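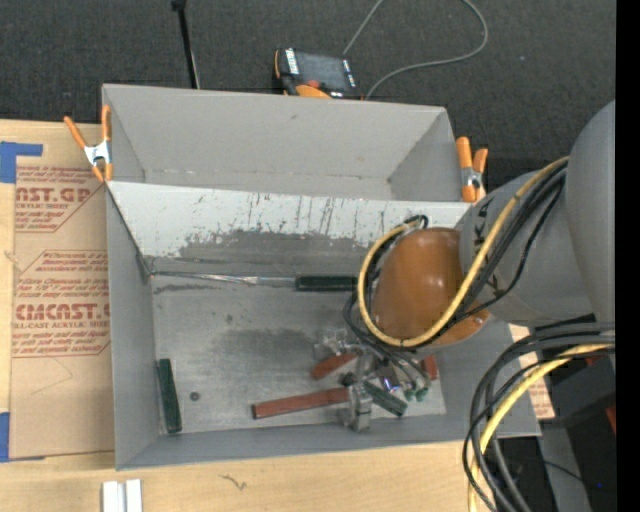

# About Skovstead Heating

Hi, I'm Yanling Liang, and I run Skovstead with my business partner, Junhao Jiang. We fix furnaces and boilers, put in new ones, and clean out the ducts while we're at it if they need it (they usually do!).

I got into this trade by way of a freezing apartment over a bakery on Katene Street. The landlord's repair guy let me hold the flashlight, and by spring I'd signed up for night classes. Junhao sat one row over and had much neater notes than mine, so I borrowed them, and I guess I never really gave them back.

These days we look after 724 homes in Driltberg and out along the lake road, plus a couple of churches and the old Etimov school building with its giant steam boiler, which I love way more than I should. Last winter we made over 1,600 house calls. November is always nuts, so if you can get your tune-up booked before then, please do.

We quote a price before we open the toolbox, and we stick to it. If your furnace has a few good years left, we'll tell you that and go home. Junhao does most of the installs, I do most of the repairs, and we both answer the phone, starting at 7 a.m.

The shop is at 1227 Katene Street, side door. Come on in, the coffee's pretty decent.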